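In defence of sorting things out on the bed

Every so often somebody writes in a magazine that the bed should be kept for sleeping and nothing else. You are meant to make it in the morning, smooth the cover, put a cushion on it if you are that sort of person, and leave it alone until night. I have read this advice for most of my adult life and I have never once managed to follow it, and this winter I have decided to stop feeling bad about that, and to say a few words on behalf of the bed as the best working surface in any small home.

I came to this view in June, when I moved into two rooms in Lekevcombe with rather more belongings than the rooms wanted. The kitchen table folds down from the wall and will hold a plate and a newspaper, provided the newspaper is folded too. The floor is cold, and my knees have opinions about it. So everything that had to be gone through was gone through on the bed, a box at a time, and I found to my surprise that I rather enjoyed it.

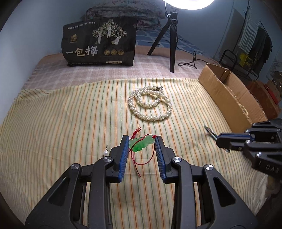 Jewellery is the best case I can make, because jewellery is what people are most nervous of tipping out. On a hard table a bead or a stud will bounce and be under the cooker before you have drawn breath. On cloth it stays where it lands. The thing to do is to put something plain, or nearly plain, over the bedspread first, and a pale striped cloth like the yellow one, laid over the pink checks, does the job beautifully: a jade pendant on a red cord shows up at once, and even a pearl stud sits there quite plainly with its post in the air. Try finding that same stud on a busy patterned quilt. I keep an old tablecloth for the purpose, and when I have finished I gather up the corners and whatever I have overlooked rolls obligingly into the middle.

There is also the matter of height. A bed is lower than a table and higher than the floor, and you can sit on the edge of it or pull up a chair, or stand and lean over when you want to see everything together. My chest of drawers came from Pullen's, the second-hand shop on Long Street, and it is a handsome thing, but the top of it is as high as my chin and I can only see the front row of whatever I put there. The bed hides nothing. You spread your necklaces out, and there they all are, including the one you had been telling people was lost.

I will grant that a bed gives a little, and that anything tall and narrow wants watching. Cardboard boxes I think are perfectly at home on one, as long as the bottoms are clean. An open box at the near end is a kindness to yourself, since things can go straight into it without your getting up, and a second one beside the bed takes whatever is leaving the house for good. I do wipe the bottoms first. I learned that with a white blanket – I shall say no more about the blanket.

And then there is the deadline, and for me that is the real argument. A table can be left. I have known a dining table to be buried for 3 years under papers somebody was going to see to, with the family eating off their laps the whole time and growing quite used to it. A bed has to be given back by bedtime. You may be only halfway through your earrings, but at some point you will be tired, and you will want to lie down, and the earrings will have to be put somewhere. It may not be the perfect place. It will still be a place, and you will have chosen it, and in my experience that is most of what tidying amounts to.
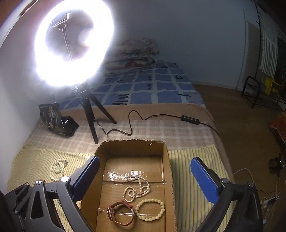 A reader of the Prurik newsletter, where I first grumbled about all this, wrote back to say that I was cheating. The deadline doesn't work at all, she said, if you own a big enough bed: she simply pushes everything to the far side and sleeps on what is left, and has done so for a week at a stretch, with a shoebox of brooches where another person might have a pillow. She added that she sleeps very well.

I have thought about this more than it probably deserves. I suppose my answer is that mine is a narrow bed, and that I should be sorry to swap it for a wider one. If you have the room to push things aside, then by all means set yourself some other limit, such as one box and no more, or one drawer, or as much as will fit on a single tablecloth. I would still do it on the bed, mind you, with the lamp on and a cup of tea on the windowsill, well out of reach of the elbow. There is a tin of buttons waiting for me this evening, and I have already put the cloth down.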